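Print this page | E-mail this page

Zomari Two-Arm Table Kit, from Plarnmont
October 27, 2023
By Deepika Fernandes

The Zomari is our two-arm kit for tabletop pick and place, and food and snack handling is the job people ask us for most. You get the arms, the grippers, a camera for each wrist, a fixed camera for the overall view, and the Jolton software that ties it all together. I've been working with it since the first prototypes and I still get a little thrill when it sets down something soft and lets go cleanly! 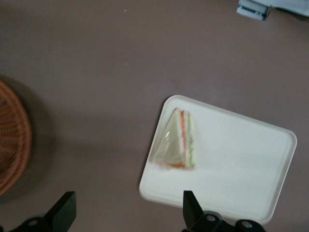

Sandwich on the tray, from a wrist camera.

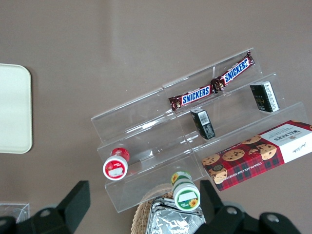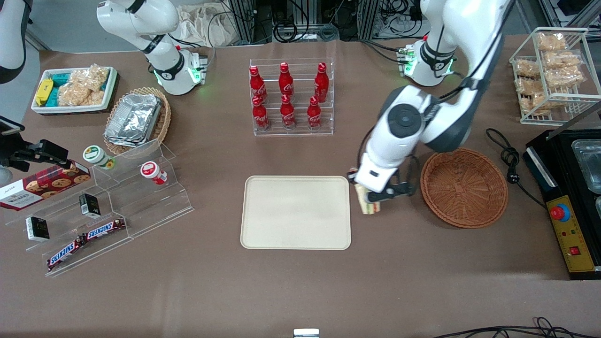
Small retail food is a wonderful test for a robot, and a pretty mean one. A boxed cookie is easy. A candy bar is easy until it slides up against another candy bar. Clear film throws highlights all over the place, foil looks different from every angle, and a triangular sandwich has exactly one way it likes to be held and several ways it will come apart. If you're planning a snack counter, a tray-packing line or a teaching lab where the students get to choose the objects, you will meet all of this in your first morning. We wanted a kit that lets you start on that part right away.

What you get

The kit comes with 2 arms and their bases, already paired, with a matched set of parallel grippers. The fingers are black, matte and bolted on, so you can take them off with the hex key in the lid of the case and put on your own. Plenty of customers do. Wilson Cuervo on our hardware side designed the mount, and he kept the bolt pattern the same on left and right so you only have to draw a finger once. The drawings are on the support site and you don't need an account to get them.

The wrist cameras are small and sit behind the fingers, looking past them at the table. You'll see the fingertips at the bottom of the view all the time, and that's how we want it. When you are lining up on a thin wrapper it's a huge help to have the fingers and the target together (I used a kit without this for a year and I don't miss it). The fixed camera goes on its own clamp mount, and you can put it beside the table or over it.

Also in the case: power supplies, the network switch, all cables, a calibration card and a printed setup guide. The table isn't included. Trays, baskets, racks and groceries are up to you, and half the fun is picking them.

Jolton software

Jolton runs on an ordinary Linux desktop with a decent graphics card. It shows the camera views next to one another, records them on one clock with the joint positions, and lets you play a run back at any speed. You can drive the arms by hand to teach a task, or send them targets from Python. The new release has a much better labeling screen. Tsion Yilma rebuilt it from scratch, and naming your objects and places now takes a few clicks where it used to take an afternoon of editing text files.

My favorite part is the grip setting. You pick a closing width and a closing force for each object, and Jolton remembers them. Bread gets a wide, slow close. Boxes can take a firmer one. Bags of chips are somewhere in between, and you'll want to play with the numbers, as a full bag and a half-full bag behave like two different things. We ship starting values for over 40 common shapes. Please treat them as starting values. They came off our own bench with our own shopping.

Setting up

Most people are moving an arm the same day. Bolt the bases to the back edge of the table, run the cables behind, and leave yourself more clear space in the middle than you think you need. The arms have to cross over to share work, and the guide shows which zones belong to which arm by default. You can change them later in Jolton.

A few things we tell everyone on the setup call:

Go for a dull tabletop. Fabric or a matte surface is kind to the cameras, and a glossy white one will make you crazy.

Clear acrylic is harder than it looks. The arms don't mind it, but the cameras can lose an edge, so if you use stepped stands or bottle racks, teach their positions by hand and fix them down before you begin.

Tie your loose cables back. I know. Do it anyway.

Start with one tray and one object. Get a feel for the approach height, then add the second arm.

Where it struggles

I'd like you to know this before you order. The standard fingers are flat, so round jars with slick lids need the rubber pads (sold separately, cheap, worth it). Very thin packets lying flat are hit or miss unless there's an edge to get under. Full bottles are within the payload, but an arm at full stretch slows down a lot with one in its grip, and we suggest keeping heavy things close to the base. The kit isn't rated for washdown and the fingers aren't certified for direct food contact. Keep unwrapped food to demos and research that won't be served to anyone, or ask us about the Yuen finger sleeves, which are in testing. We hope to have those out in March.

It also isn't fast. A person packing lunches will beat it handily. What it gives you is a steady pace, a full record of each move and a setup you can change over lunch.

Mesfin Birhane runs our support desk and reads every report himself, so if something in the list above has bitten you, write in and tell him what the object was. Send one if you can! We have a shelf of customers' difficult packages and it's the best shelf in the building.

Price and delivery

The kit rents for $2,089 a month, including Jolton, updates and the setup call. If you decide to keep it, rental payments already made count toward the purchase price, and Tsehay Admasu in orders will work out the figure for you. Kits ship nine days after the order is confirmed. Spare fingers, rubber pads and extra camera clamps can go in the same case if you add them before it leaves us. Schools and university labs should ask for the teaching license, which covers additional Jolton seats on the same network.

Questions about reach, table size or a particular package are welcome before you order. Measurements help, and so does the weight.

Print this page | E-mail this page

Get Plarnmont news by e-mail. Enter your address to join the newsletter. Unsubscribe at any time.

This site uses cookies to remember your settings. By continuing to browse you agree to our use of cookies.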